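Workshop > Builds > Grippers and end effectors
2 replies · 369 views · 1 min read

moriarty_c
Finally swapped the bare fingers for felt ones! The old pair kept skating off anything made of thin rod, so the wire magazine rack is my test piece now.
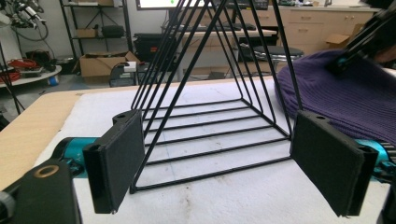
I'm closing at 10 newtons and want to go lower, but then I lose it on the lift. Any ideas?

rosalba_russo
Felt's wrong for wire, sorry. It packs down and you're back to skating. Try silicone.

moriarty_c
Silicone grabbed my knitting and wouldn't let go, so no thanks lol. Might try thicker felt first.

Shares: 2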